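コンプレッサーの音が変わった日

圧縮空気の取材、地味だけどやめられません

「コンプレッサーの特集をやりたいんですけど」と編集会議で言ったら、しばらく誰も顔を上げませんでした。まあ、そうですよね。工場の隅でブーンと唸っている箱の話ですから。でも私、あの箱が好きなんです。前の職場が塗装工場で、朝いちばんに電源を入れて、圧力計の針がじわじわ上がっていくのを見ながら缶コーヒーを飲むのが日課でした(本当は飲食禁止の場所だったんですけど、もう時効ということで!)。

そんなわけで今回おじゃましたのは、包装部品をつくっているザキ(Zaki)という会社です。従業員は140人。建屋は古い棟と新しい棟がくっついていて、配管もその通りに継ぎ足されています。天井を見上げると、太い管が途中から急に細くなって、また太くなって……配管図を見せてもらったら、赤ペンの書き込みだらけでした。こういう図面、私は一日眺めていられます。

案内してくれたのは設備担当のポーリーン・エントウィッスルさん。日本語がとても達者で、ときどき私より難しい言葉を使います。「うちの機械はね、12月になると機嫌がいいんですよ」と、機械室の扉を開けながら教えてくれました。吸い込む空気が冷たいと密度が高くなるので、同じ仕事でも楽にこなせるんですね。逆に夏の機械室は熱がこもって大変。換気扇の位置を変えるだけでもずいぶん違うそうで、私も塗装工場時代に知っていればなあ、と思いました。
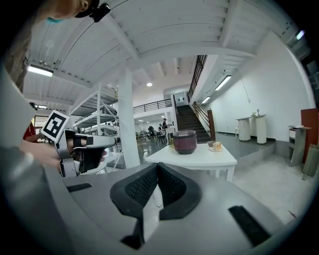
漏れを探して歩く

工場が止まった休日、機械だけを動かして構内を歩くと、あちこちから「シュー」と聞こえてきます。普段は騒音に隠れている、空気漏れの音です。エントウィッスルさんたちはこれを年に一度の行事にしていて、見つけた場所に札を下げていくのだとか。前回の札は23枚。ホースの継ぎ手がいちばん多くて、次がドレン抜きの弁だったそうです。

私も参加させてもらいました。石けん水の入ったスプレーを持って、怪しいところにシュッとかけると、ぷくぷく泡が出ます。これが楽しい! いい大人が床に這いつくばって「出た出た!」と騒いでいるわけで、家族にはちょっと見せられません。この日は24枚目の札まで行きました。増えてるじゃないですか、と言ったら「耳がよくなったんです」と返されました。

漏れた空気も、電気を使って圧縮した空気です。ところが水漏れと違って床が濡れないから、つい後回しになる。塗装工場でも、シューシュー鳴る継ぎ手にウエスを巻いて済ませていた先輩がいました。私も巻きました。ごめんなさい。

圧力、上げすぎていませんか

もうひとつ面白かったのが圧力設定の話です。「先のほうで力が足りない」と言われると、つい元の圧力を上げたくなりますよね。ザキでも長年そうしてきて、気がつけば誰も理由を覚えていない高い設定になっていたそうです。

そこで配管の要所に圧力計を足して、どこで圧が落ちているのかを調べたところ、犯人は古い棟のフィルターでした。目詰まりです。交換して、細かった枝管を一本太くして、それから元の設定を少しずつ下げていく。一気に下げると現場から苦情が来るので、一週間下げては様子を見て、また下げる。こういう気の長い仕事の話を聞くと、私はすぐ感動してしまいます。

制御盤はウドンス(Udance)、乾燥機はプルレオ(Prureo)のものが入っていました。乾燥機のほうは、圧縮した空気から水分を取る装置。ここをけちると配管の中に水がたまって、末端の工具から霧のように噴き出してきます。塗装でこれをやると塗面がぶつぶつになり、全部やり直しです。思い出しただけで胃が痛い。

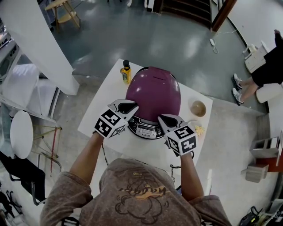 800リットルのタンクの前で

見学の最後は空気タンクでした。容量は800リットル。機械室のいちばん奥に立っていて、青いペンキが何度も塗り重ねてあります。側面には「ウィズリー」と手書きの名前が。エントウィッスルさんが庭園好きで、先代のタンクからこの名前を受け継いでいるのだそうです。

タンクは空気の貯金箱みたいなもので、一瞬だけ大量に使う機械があっても、ここに蓄えがあれば圧力ががくんと落ちずに済みます。コンプレッサーがせわしなく動いたり休んだりするのも減らせます。ただし底には水がたまるので、ドレン抜きは忘れずに。自動の弁がついていても、ちゃんと動いているか見てあげてください。

帰り際、運転音が一段低くなりました。昼休みで使う空気が減って、インバーターが回転を落としたのだそうです。エントウィッスルさんは話の途中で一度だけ振り向いて圧力計を見て、また続きを話しはじめました。話題は次に太くしたい枝管のことで、門を出るまでずっとその話でした。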